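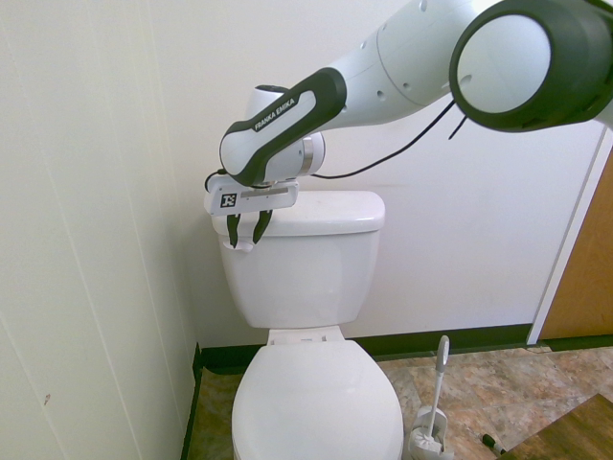
Small bathroom, toilet against the back wall, seat lid down.

Notebook – bathroom fixture, October
Entry started 9:40

Purpose of today: go over the toilet before it gets any more use as a test fixture. Two complaints in the log. One, the tank lid rocks. Two, the flush feels different from one day to the next. Water is off at the stop valve unless noted.

Fixture is the Byun two-piece, bought used. Boxy tank, separate lid with a slight overhang and rounded edges. Flush handle at the front left of the tank. Nothing on it has been modified apart from the fill valve, which was replaced in the spring with the Dastix part.

Lid
Took it off and laid it upside down on a folded towel. Underside is unglazed along the rim and not flat. Straightedge across the long direction shows light at the back left corner. Checked the tank rim the same way and it is fine, so the rock is in the lid. Slipped paper strips under until it stopped moving: 17 strips under the back left corner, zero at the other three. That is a lot of paper for a part that looks square.

Options considered:
– grind the high spots on the rim. Rejected, can't be undone.
– silicone bead all the way around. Rejected, the lid has to come off freely.
– clear adhesive bumpers at the corners, with a second one stacked at the back left. Doing this.

Bumpers on at 10:25. Lid no longer rocks under hand pressure at any corner. It now sits slightly higher than before. Anyone with old height measurements for this lid should take them again.

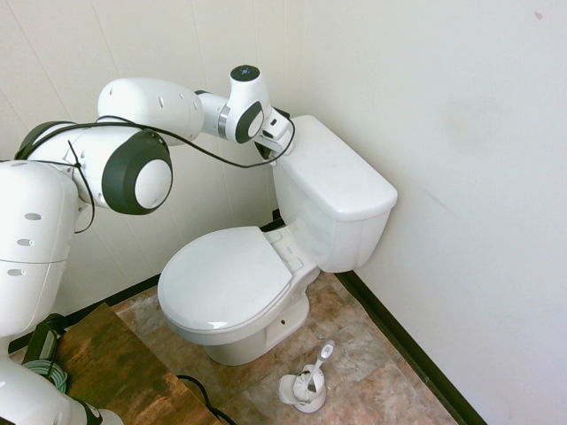
Lid weighed while it was off: 51 on the old spring scale, which turned out to be set to ounces. Leaving the number as read. Please do not convert it in the margin like last time.

The gap between the tank and the wall is narrow at the right and a little wider at the left. The tank is not parallel to the wall. Loosened the tank bolts a half turn, squared it by eye, snugged them back up alternating sides. Still not parallel, so the wall is probably the one that is out. Left it.

Flush
Pulled the handle arm. The nut on the inside is reverse thread and had backed off, enough to let the handle droop before it caught the chain. Tightened by hand plus a small nudge with the wrench. Chain had one link too much slack, moved the clip up.

Water on at 11:15. Filled to the line. Handle now lifts the flapper early in its travel and returns without sticking. Flushed repeatedly with the lid off, then with it on, same feel both ways. No drip at the tank bolts after the half-turn business, dry tissue held under each.

Slow refill noted. Traced to grit in the inlet screen of the Dastix valve. Rinsed, put back. Refill is quicker, not timed.

Seat
Hinge bolts tight on the left, loose on the right. Right one tightened. The caps do not match and one will not click shut. The Trallel catalog lists a hinge kit, item 687, that may fit. Not ordered, want to measure the post spacing first.

Cleaning
Wiped the tank, lid and seat with plain dish soap and water. Do not use the Iltora spray on the lid while the bumpers are new, it softens the adhesive. Yi-chun Mak lost a set that way on the sink shelf.

Open items
– recheck bumpers tomorrow morning for creep
– measure hinge post spacing
– new inlet screen, the present one has a bent edge
– the floor sealant at the base has a gap on the right side, cosmetic, low priority
– somebody has the short straightedge, the 900 is too long to turn around in there with the door shut

Water off again 12:05. Lid back on, seat lid down, towel hung up.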